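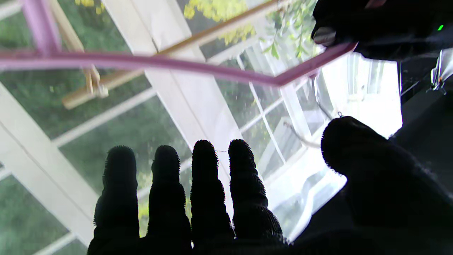 Patients at the Skelby clinics had told the legal aid firm Firkudside that getting a copy of their own medical records took too long and that the request forms were hard to follow. The firm today opened a free advice line for people whose requests have been delayed or refused.

Firkudside reviewed 542 requests before the launch. In 57 of them, the patient got no written reply – a problem when a filing deadline in a malpractice claim is close.

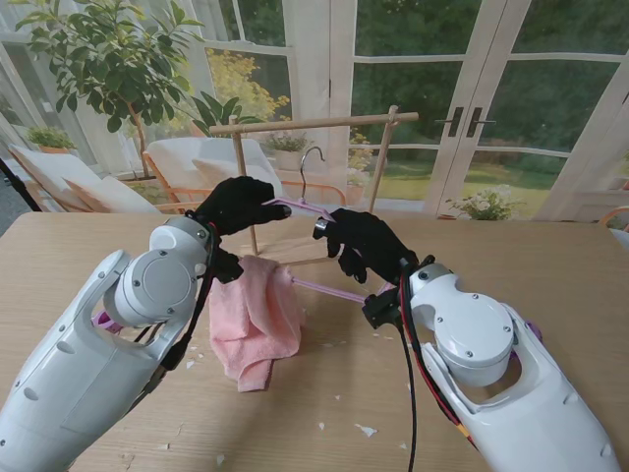
According to one caller from the trial period, the hardest part was finding out which office held the file. The line will explain where to write and how to appeal. It opens with two advisers and runs through November.

Firkudside, Skelby office
5 October 2021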